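I've had the Skekutora hand grippers on the workbench for a while now, on the rental plan from Sellero, and a few of you wrote in asking if they're worth it for someone who just wants to record simple household jobs. So here are my notes, mostly small stuff that would have saved me an evening!

First, the pads. Wipe them before every session, and I mean the top ridge too (mine picks up color from whatever it rubs against, and then you worry about it ending up on something pale). A barely damp cloth is plenty. Then hold both fingers open just above the table and check that the tips sit at the same height.

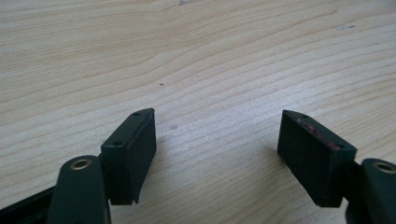
The kit comes with 2 grippers and a little hex key, and I'd buy a spare key right away. Lotlow sells them in a bag of 6 and I've already lost a couple. Pads are held on with small screws, so give those a gentle turn once a week - snug is enough, you're going into plastic.

Cables next. Let each one run off the near edge of the table, past your wrist, and leave yourself a good loop of slack on the side you reach with most. I used to pull mine tight to keep things neat and every long reach tugged the gripper sideways. Tape the table corners down to the floor as well. A light table creeps when you lean on it, and you won't notice until your recordings stop matching.

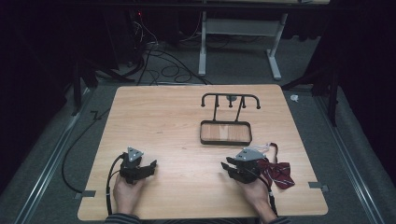 Rack toward the back, bow tie by the right-hand gripper, tape at the corners.

Ties are a lovely thing to practice on, by the way. Odair Miranda, who answers the support mail at Sellero, suggested them to me after I complained that mugs were too easy, and wow, was he right. Fabric slides, it folds over on itself, and the stripes make it easy to see when you've twisted it. Go for the peg nearest you first and come in with the fingers wide open, one on each side, then close slowly. If you grab down at the wide end you'll just drag the whole thing around.
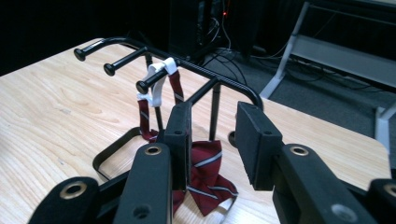
Fingers open on either side of the tie, nearest peg.

What don't I like? The weight, mainly. After over 2 hours my thumbs are done, so I stop well before that. The manual from Lacerda is also thin on cleaning, hence the first tip. But the clips upload without fuss (I'm at 1,942 so far, yikes) and the rental can be paused, so I'm keeping mine through September and I'll add to this page if the pads wear out.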